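Home Explore Lists Sign in
Search posts Go

Olumide Isah
OK, I've caught the old toy block bug and I have it bad! Picked up a box of wooden ones at the Gamcombe swap and I've been sorting and cleaning ever since. Thread!

Red is my favorite so far. Old red paint wears in such a nice way – the corners go soft first, then you get those darker streaks over the faces where hands and floors and other blocks have been at it.
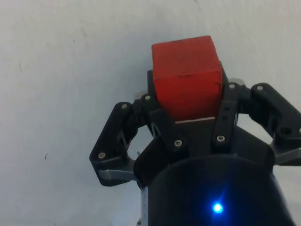

I'm not repainting any of them. Ibrahim Balogun asked if I'd at least touch up the chips and I said no way, the chips are the good part. A chip near an edge means it got dropped on a hard floor and somebody kept right on building.

Cleaning is easy. Damp cloth, tiny bit of dish soap, wipe one face at a time, dry it right away. Please don't soak them! I left one in a bowl back in October and the grain puffed up like toast in soup.

If the paint looks really old, get a lead test before any kid goes near it. The swabs are cheap and they take a minute.

Storage is where I got stuck. The box they came in smelled like a basement, and a plastic tub is so LOUD when you dump it out. So I've moved on to baskets and wow, why did I wait.

What I like for blocks: low, wide, sides that slope out so you can see what you've got without digging. A flat bottom so it doesn't tip when a kid leans on the rim. Tight weave too, or the little corners poke through and catch.

I put an old white sheet down before I sort. Every fleck of paint and crumb shows up on it, and then you just take it outside and shake it. 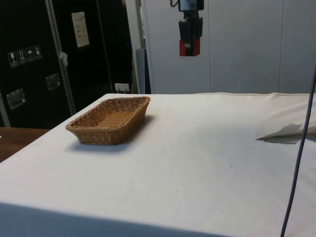 Do you line the basket?
Only if the blocks are freshly waxed. I cut up a pillowcase for that – for plain painted ones the bare weave is fine, and the dust falls through where I can vacuum it up.

Next up is a bag of 38 from a seller in Uneck, mostly blues and greens I think. I paid 15 for the lot and I've been grinning all day. If you have old blocks in a closet somewhere, go dig them out and show me!

Search posts Go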